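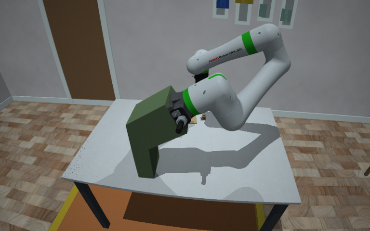 **M. Pîrvu**

March 24, 2020

Casein paint, olive trials for the Dinero cupboard doors. Continued from the last batch, which went streaky on the bare pine and chalked when rubbed with a dry cloth.

Batch C mix:

- casein powder (Zanell, new bag): 29 g
- water: 176 g, at 20 °C
- ochre base, black and a little green, ground separately in water
- lime putty as before

Casein soaked overnight, strained once through muslin. Fewer lumps than the old bag. Let the mix stand before adding pigment – the foam drops and the brush marks are easier to judge. Viscosity a bit high on the first pull; thinned with water until it levelled on glass.

Two coats on the pine offcuts, one on the primed board. The second coat grabbed near the knots. Edges dried darker than the centre, same as batch B, so the pigment load is not the cause. Next time damp the timber first.
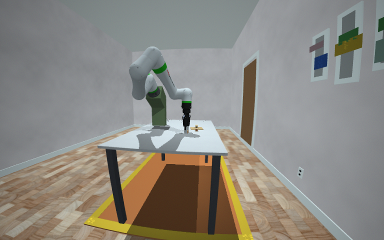

Colour is still too yellow against the chip from the Grivden house. The black alone pulls it down in value but leaves the hue where it was, and more green makes it look like a garden gate. For the sample card I want a plain olive, in the same family as the rectangular pedestal under the white arm, and well away from anything like a signal green. Blue-black may get there faster than the ochre and green route. Check under the north window as well as the bench lamp, as the chip shifts a good deal between the two.

Rub test on C after drying: slight colour on a white cloth, none after a thin coat of raw linseed oil. The oil darkens the panel by more than I would like. Matt wax left a bloom in the grain and I would not use it on doors. 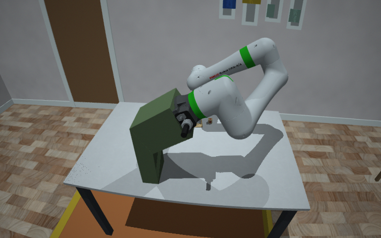
## To do

- Batch D with blue-black, same casein and water
- Damp half of each offcut before the first coat
- Rub test again after eight days, unoiled panels only
- Label the jars with batch letter and lime source; B and C look the same once the lids are on
- Throw out the rest of A, smells off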